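Reading time: 2 min

The Clundavstead Jewelry Box, dark green

We've been waiting for this one to come back in stock since December, and it's here! The Clundavstead is the box we point people to when their necklaces live in a cereal bowl and their spare keys live everywhere else.

It's a two-part set. The box has a lid that opens all the way up and stays there, so you have both hands free for digging. The cream lining goes up inside the lid as well, and it makes small things so much easier to spot – a lost earring back really does show up against it. Thin partitions split the inside into four compartments, and they aren't all one size (we love this). Long, skinny stuff goes in the narrow one, and the bigger ones will take a watch or a few chunky bracelets.

Then there's the flat green tray. White padded slots down one side for rings and studs, and an open cream area beside them for whatever you took off last night. Leave it out on the dresser or by the front door.

A small metal clasp on the front keeps it shut. Lüthi, who make the set, say they tested it through 400 openings. Ours at the Ponitz store has been handled by everybody for 15 weeks and still closes with a nice click.

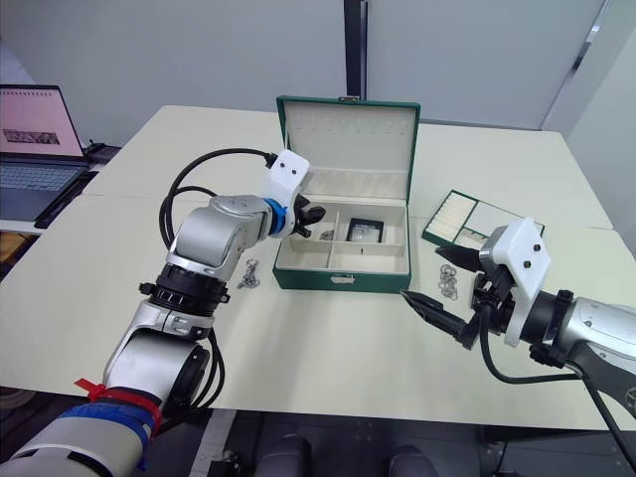
Words: the Clusar shop desk | 10 September 2020

Key rings are fine in here too, chains and all, though we'd keep them away from anything soft like pearls. Wipe the lining with a dry cloth – no sprays, please.

Related items
Lüthi ring tray, single
Clusar travel roll
Padded earring slots, pack of 10

Contact | © Clusar | Back to top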